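自作ハンドグリッパー、指先の材質どうする?
読了時間:2分
印刷 | メールで送る

drornholm_k
共同工房で手持ちグリッパーを作ってます!本体はグレーの樹脂で出力して、片方だけで12時間。トリガーを握ると指がすっと閉じて、もうそれだけで楽しい(笑)
悩みは指先のパッドです。つるつるのペットボトルだと滑るんですよね。皆さん何を貼ってますか?

Tretmont
完成おめでとう!うちはシリコンシート1mm一択。安いし洗えるし、両面テープでがっちり付きます。

mokgethi
Kgomotso Mokgethiです。シリコンは埃を吸うと急に滑りませんか? 私は編み目のある布っぽい素材を重ねる派。紙コップも布巾もつかめて感動しました!

Tretmont
>mokgethi
埃は拭けば済む話かと。布系は端からほつれてくるので、開閉2000回あたりで貼り直しになりましたよ。

mokgethi
>Tretmont
それは端を縁の内側に折り込んでいないからでは……。うちは同じ回数でまだ平気です。

brirkwood_lab
横から失礼。材質より指の角度を先に見たほうがいいと思う。先端だけ当たっていると何を貼っても滑る。あと重さは? うちの初号機は206gで、30分持つと手首がつらかった。

drornholm_k
>brirkwood_lab
今155gです!軽さだけは自慢(笑)
角度は確かに怪しいです。閉じたとき根元に隙間が残るので、リンクを少し削ってみます。

Vukadinović
マーカーはどう付けてます? 位置を取るなら板が反らないように裏にリブを入れるといいですよ。自分は薄く作りすぎて、しばらく認識が飛びまくりました。

drornholm_k
>Vukadinović
リブ、今夜のデータに入れます!ねじ穴も一つ増やそうかな。

Tretmont
布派に負けた気がして悔しいので、折り込みを試しています。まだシリコン推しですが!

drornholm_k
皆さんありがとうございます。工房での一枚、貼っておきますね。パッドのご意見、引き続きお待ちしてます!

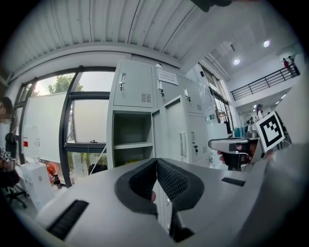 工房にて。手前が黒い指先パッド、奥にマーカー付きのもう一台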